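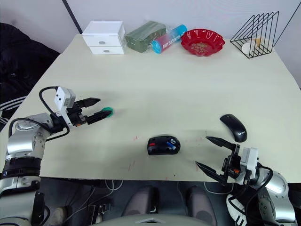

Photo: Ondetti

Sep 22, 2018 | By Marijke Claeys
71 shares | 4 comments

I'm happy to say that Ondetti is opening a battery and small-stuff sorting table in Murkport this December! We all have that drawer – snacks, wrappers, a rack with one thing in it – and somewhere in the mess, a battery. Bring yours in and we'll go through it with you. Batteries still stuck in their housings are welcome too. 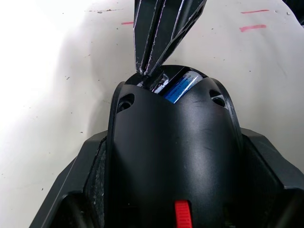
Cheung told me that old batteries had been sitting in the hall closet for 9 years, and that a drop-off in town was long overdue. Sign-up is open now at our Murkport desk.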